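Search this book Enter keyword Go

Chapter 2
Clearing the Floor

Most advice on tidying a room begins with boxes. Buy enough of them, the advice goes, and order will follow. We doubt it. The Stillutell survey looked at 1,247 homes and found that 48 percent of new storage boxes were still empty in February. The survey did not ask what was lying on the floor at the time, a strange thing to leave out.

This chapter starts at floor level. A hard floor, whether tile or marble, shows every lump and every stray cable, and a low table close by has a top and often a shelf underneath. Whether people use that shelf is another question. Cikov claims they do, given 90 seconds and a clear path. His evidence is thin, and we will come back to it in the exercises.

For now, pick up one thing and decide where it goes before you reach for the next.

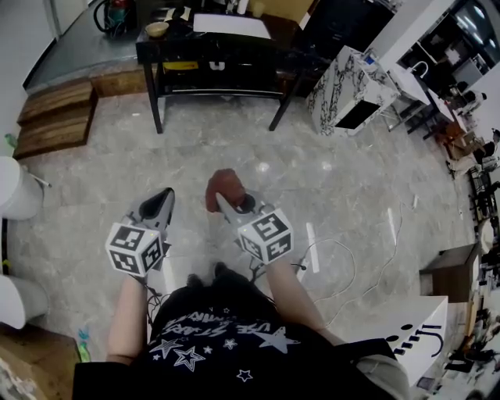
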